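Foot pods vs. watch GPS for pace on a looped course

tarn_steps
Joined: July
Posts: 9

Looking for input on calibration. I run most of my miles on a gravel loop at Skendora Park, with tree cover on the back half. My watch GPS reads the loop short every time, and instant pace jumps all over the place under the trees. I bought a Gramum foot pod to fix this. Out of the box it reads long. I ran the calibration on a track as the manual says, and it still reads long on gravel, though the track number is now fine.
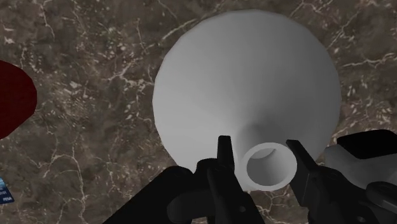

The loop is 1,854 meters by measuring wheel. I walked it twice with the same result. The pod's calibration factor is currently 919 and the app lets you change it by hand. Do I set it for the gravel and accept bad numbers on the track, or leave it alone?

millrace
Posts: 1,854

Set it for the surface you run on most. A pod estimates stride length from acceleration and contact time, and both change on loose ground. One factor will not cover both surfaces at every pace. Write the track value down somewhere before you overwrite it.

Also check where it sits on the shoe. If it is clipped to the top laces on one pair and the bottom laces on another, you have two different setups and one factor.

quadzilla_ret

Disagree with the above. The factor should be set at one known distance at easy pace and then left alone. If you keep adjusting it you lose the only real advantage of a pod, which is that it is consistent from run to run. I don't care if my pod says 9 miles and the course is slightly under. I care that this week's number compares with last month's.

millrace

Consistent and wrong is fine for trends. It is not fine if you are using it to hit a race pace, and the OP has not said which one this is for.

tarn_steps

Race pace. I'm running the Chowdary Half on 14th October and want to hold an even effort without staring at mile markers. The course is paved except for one stretch of packed dirt along the canal.

quadzilla_ret

Then gravel calibration is irrelevant. Leave it at the track value and press lap by hand at the markers. Turn auto lap off or you will get two sets of splits in the file.

soft_landing

Adding one thing from experience with the same pod. The battery door on mine was not fully seated and the readings drifted over the course of a run. First 3 miles normal, then longer and longer. Reseated it and the drift stopped. Worth ruling out before you touch the factor. 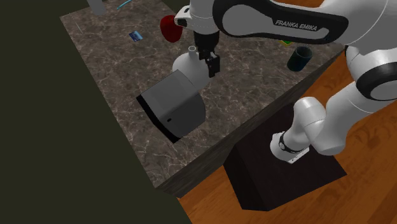
Second, look at the export. If you sync through Clerkura, there is a setting under Devices called "distance source" and it defaults to GPS even when a pod is paired. The watch will show pod distance during the run and the site will show GPS distance afterward. I compared those two numbers for weeks thinking my calibration was off.

tarn_steps

Checked. Distance source was set to GPS. The battery door is fine. So some of what I was calling error was the site replacing the pod distance, but the watch screen itself still reads long on gravel.

millrace

That part is real, then. What pace did you run for the track calibration, and what pace on the gravel?

tarn_steps

Track was close to race pace. Gravel is easy pace — more than a minute per mile slower.

millrace

There is your other variable. Do one gravel loop at race pace without changing anything and compare it to your wheel measurement. If the gap mostly closes, it was pace and not surface.

quadzilla_ret

I agree with that test. I still would not touch the factor before the race.

tarn_steps

Will run it after my next rest day and post the file. Leaving it at 919 until then.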